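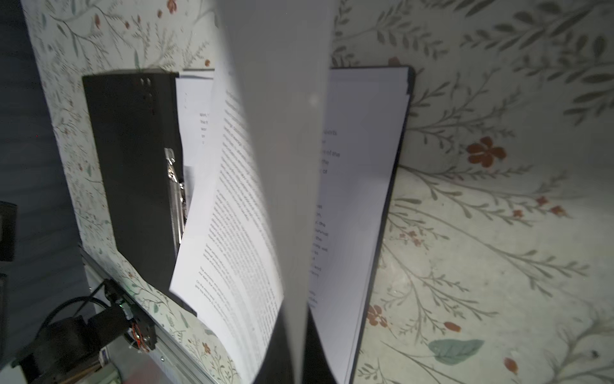
Zusivent est un logiciel de planification et de commande destiné aux postes à deux bras, spécialisé dans la manipulation de documents reliés. Développé à Drerncombe par la société Kotian, il s'attaque à un problème que la bureautique croyait réglé : tourner une page.

Architecture

Le logiciel repose sur 4 modules : perception, estimation de l'état du classeur, planification bimanuelle et commande en effort. Le premier fusionne les vues fixes et celles des poignets. Le deuxième maintient une hypothèse sur la position de chaque feuille, hypothèse que le papier s'emploie à démentir. Une feuille en mouvement est traitée comme une surface développable, approximation élégante qui suppose un papier bien élevé. Lorsque le flou dépasse un seuil réglable, le planificateur cesse de croire les images et se fie aux couples moteurs.

États anormaux

La documentation recense 7 états dits « non nominaux », du simple pli à la feuille détachée. Le plus redouté, l'état 7, désigne le classeur retourné, couvertures vers le haut, dont une partie du contenu a repris sa liberté. Aucune transition automatique n'en sort ; le manuel recommande d'appeler un opérateur, avec une sobriété qui force le respect.
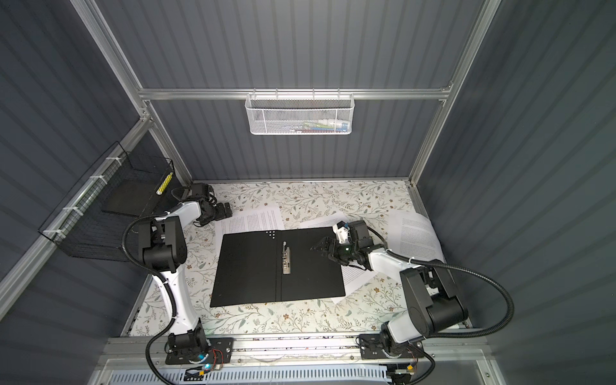 Classeur ouvert face contre table et feuilles éparses, entre les deux bras du poste.

Jeu d'essais

Les réglages par défaut proviennent de Firkinier, un corpus interne de 2518 séquences annotées, dont plus de 2000 portent sur des classeurs à anneaux. Les supports rigides y sont moins représentés, ce qui explique la prudence du planificateur à leur égard : un bras maintient, l'autre approche, et le calcul de la trajectoire prend parfois plus de temps que son exécution.
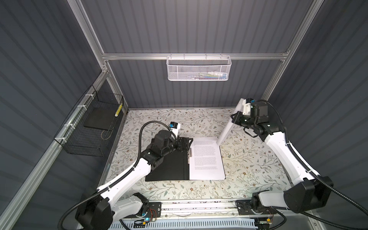

Sur la page de discussion du projet, un contributeur objecte que le maintien à deux bras masque surtout la faiblesse de l'estimateur, et réclame des essais à un seul bras avant toute nouvelle version. La demande reste ouverte depuis février.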